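Parking and Commuter Incentives Coordinator
Cunside College, Student and Campus Services
Full-time, two-year contract

Cunside College has more cars than parking spaces. It has had more cars than parking spaces since the students discovered that the Dover Road bus runs on an interpretive schedule. We have tried permits, permit lotteries, a color system for the permits, and a sternly worded poster. We would now like to try a person.

The college wants fewer single-driver cars on campus by the end of the contract, and the Dean's office has agreed to pay for a rewards program to get there. Students who carpool, bike or take the bus will earn credit toward the things students care about: printing, lunch, and priority in course registration. They will not earn grades. This was proposed, discussed at length, and put to rest by the faculty senate, and we ask that candidates not bring it up again in the interview.

What you would be doing

You will design the rewards program, run it, and answer the email it produces. There will be a lot of email. Last September's change to the visitor lot brought in 2000 messages, a good share of them from the same sophomore.

You will also negotiate with the bus company, Barkon Transit, about a later evening service. The last bus now leaves at 6, which suits anyone whose education ends before dinner. Engineering labs run well past that, and those students drive because the other choice is walking along the highway.
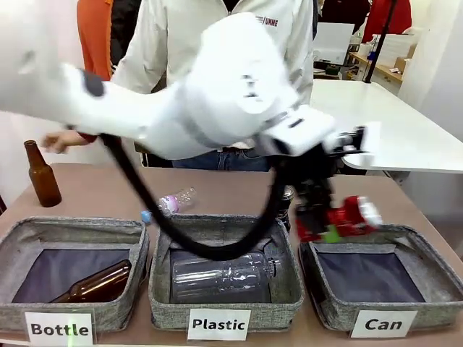
Inside the engineering labs at Cunside.

You will work with Anong Thongdee in Student Services, who manages the permit database and knows where its bodies are buried, and you will report to Sølve Solberg, Director of Campus Operations. Sølve bikes to work all year and will mention it.

What we're looking for

A bachelor's degree, or enough experience that we forget to ask about one. At least 2 years in transportation planning, student services, or any other job in which people were upset with you over something you didn't build. Comfort with spreadsheets. Clear writing, preferably short. The ability to stand in the Jakubowski Lot at 8 a.m. on a Monday and be pleasant.

Knowledge of state commuter grant programs would be a real help – we have missed the application deadline before and would like to stop. A driver's license is not required, though you'd be surprised how often we get asked whether the job comes with a parking space.

It does not come with a parking space.

What we offer

Health and dental coverage, tuition remission for one course per semester, a free bus pass (see above), and 12 paid vacation days in addition to the college's winter closing. The office is on the second floor of the Jakubowski Building, with a fine view of the problem. Working from home one day a week is possible once the program is up and running.

How to apply

Send a resume and a one-page letter to the Human Resources office, marked "Commuter Coordinator." In the letter, tell us about a rule you had to enforce that people hated, and what you did about it. Please don't attach a parking plan for the whole campus. We have several already – they disagree.

Applications are read as they arrive, and the position stays open until filled. Interviews are held on campus. Visitors may park in the gravel lot behind the gym, if they get here early.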